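Theophilus Sulemana
14/03/2018

Okay friends, a few of you asked how my first winter of rimfire steel went up at Plollholm, and I kept typing out the same reply to everybody, so I'm just going to put it all in one long thread and you can skip whatever bores you. Get a coffee!

For anyone new: rimfire steel is plates of different sizes at different distances, one shot on each, and you finish on the stop plate. Your time is your score. You run each stage five times and they throw out your slowest, and I can't tell you how much I came to love that throwaway run.

I started in November, and I started badly. My first stage I was so keyed up that I shot the stop plate third. That ends the string right there, and every plate you haven't hit yet gets added on as a penalty. The range officer was very kind about it and told me to breathe, and then I did it again on the next string (you only get to throw out one of them, ask me how I know).

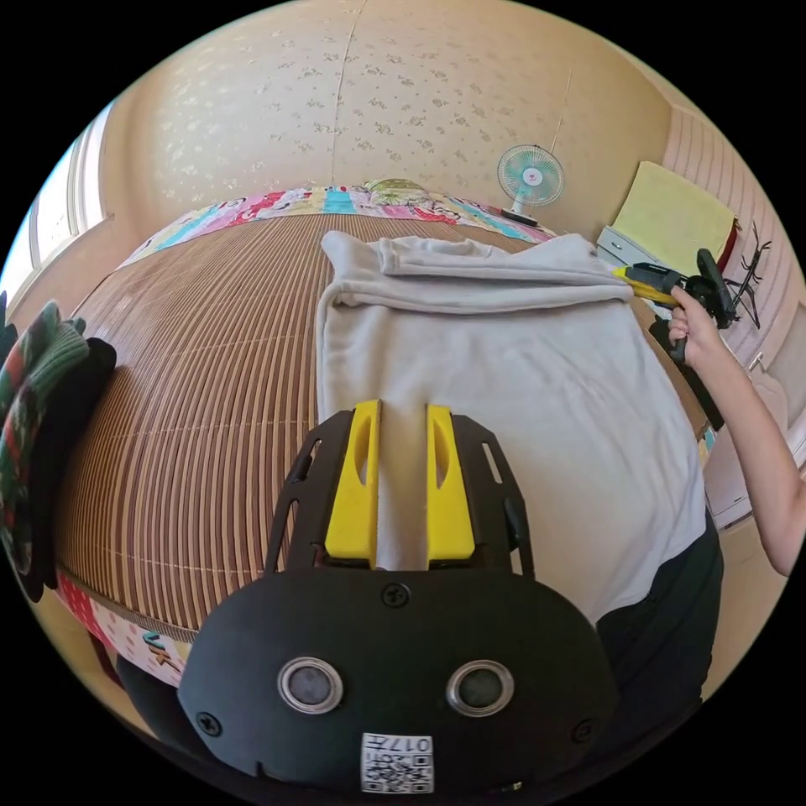
Light gray, folded over at the far end.

What helped most was Benedicta Quansah, who was on my squad that first day and has been shooting these things far longer than I have. She watched me finish and asked what I was looking at when the beep went. I said the first plate. She asked if I was sure. I thought about it on the drive back to Junham and I had to admit I was looking at my front sight the whole way up, and then hunting around for the plate after.

So that became the winter project. Eyes on the plate first, bring the dot or the sight up to where the eyes already are, press, and get the eyes moving to the next plate before the gun goes. It sounds like nothing when you write it down. It took me until January to do it on purpose even once, and I still lose it when there's a crowd behind me.

We start from low ready with rimfire, pointed at the marker cone, no holster. I had been starting with my elbows locked and my shoulders up around my ears. Benedicta had me soften the elbows a little and lean in from the ankles, and the first shot got quicker without me trying to hurry it. I wish I had a prettier way of explaining it, but that's all we changed.

Some numbers, for those who like numbers. I shot 273 rounds at the February match, counting a couple of warm-up magazines on the practice bay, and I had 3 that didn't go off. Two fired when I cleared them and tried them again later. The other one was just a dud, and it went in the dud bucket by the shed. I don't think that's bad for bulk .22, and I've quit fretting about it.

What I do fret about is magazines. I had two when I began, which meant I spent every break thumbing in rounds with cold fingers while everybody else was chatting and eating. I own 11 now. Yes, that is more than I need! But I can load them all at the bench before we start, drop them in the pouch, and then be a sociable human being for the rest of the morning.

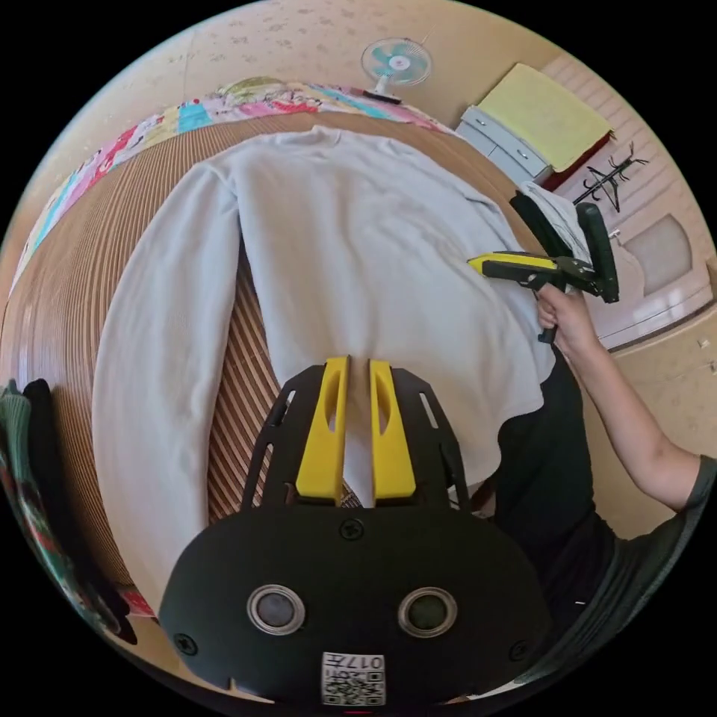
The timer question, because I get it a lot. I borrowed a Sternance from a squadmate for a few weeks before I bought my own, and I like it fine. The beep is loud enough to hear through plugs and muffs together, and it picks up .22 shots as long as you remember to turn the sensitivity up. I forgot that at first and had a whole practice session of strings with one or two shots recorded. Check it with a single string before you believe anything it tells you.

And please double up on your ears if you're under the roof on bay four. I know, it's only a .22. But there's often somebody on the next bay with a compensated open gun, and under that metal roof it goes right through a pair of thin muffs. Foam plugs, then muffs. I went home with a headache twice before I got sensible.

Practice at home, then. I do ten minutes of dry fire most evenings, and I'm strict about the setup because my dad was strict about it. Ammo stays in another room. I check the chamber, I check it again, and I point at the one wall that has a full bookcase and then brick behind it. When I'm done I say "done" out loud and put everything away, and I don't go back for one more. Do look in your manual first too, some rimfires don't care for being dry fired without a snap cap.

My targets are paper circles cut from old index cards, taped up in the same pattern as whichever stage is giving me trouble. Right now that's the one with the two big plates out wide and the little ones in the middle. I swing to the far one too fast and sail past it every time. Slowing my hips down has helped some. If anyone has a better cure I'm all ears.
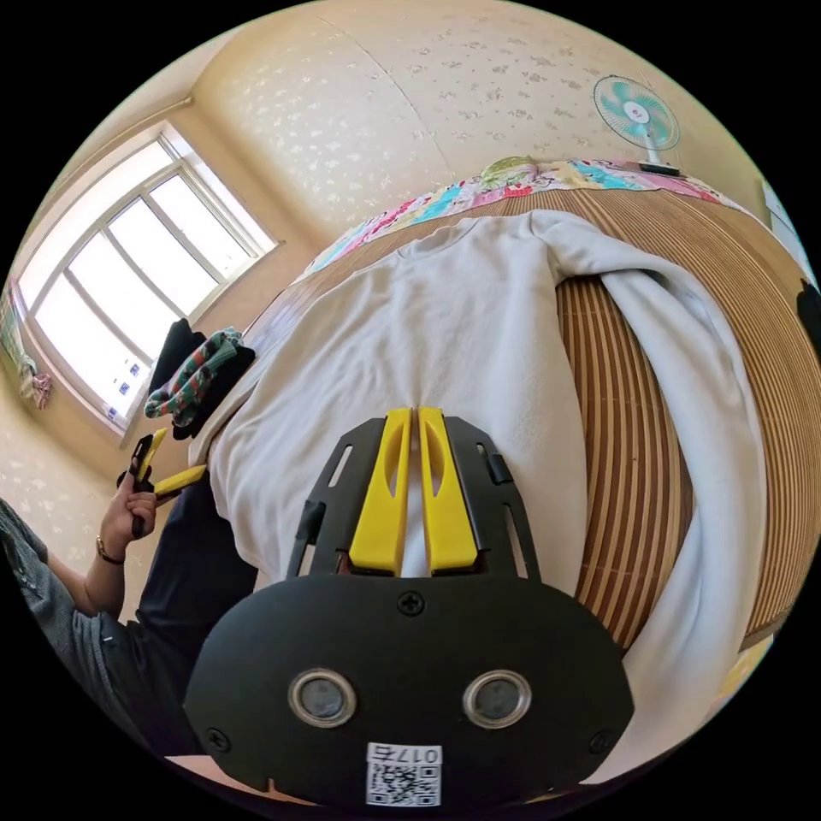 Now the part I really wanted to tell you, which is that I've signed up for the Sarpong Cup this spring. It's eight stages over one day and they squad you with people you've never met, so no Benedicta at my shoulder telling me to loosen my elbows. She's shooting it too, in centerfire, on the far side of the range. I've been told I may wave.

My goal is small. I'd like to get through all eight stages without hitting a stop plate early, and I'd like my four counted strings on each stage to look like one another. Last month I had a stage where my best was lovely and my worst was nearly double that, and when I looked at the sheet I could see exactly where I had gotten greedy after the good one.

I'm bringing the same iron sights I've had all along, even though half my squad has been nudging me toward a dot. Maybe next winter. I've only just learned to look at the plate and I don't want to go learning something else on top of it with a match coming up.

If you're thinking of trying it, come to a new shooter morning at Plollholm before your first match. You need a safe .22, eye and ear protection, a bag or case to carry the gun in, and as many magazines as you can scrape together. Five is comfortable. If you don't have a gun yet, write to the match director ahead of time, as there's usually someone willing to share theirs with a beginner on the same squad.

Also bring a hat with a brim. A hot .22 case found its way between my glasses and my eyebrow in December and I did a very undignified little dance (gun down and pointed at the berm the whole time, thank you, I was proud of that at least).

I'll post my Sarpong times when I have them, good or ugly. And if you're shooting it in rimfire irons, tell me which squad you're on and come say hello, I'll have the green range bag with the broken zipper.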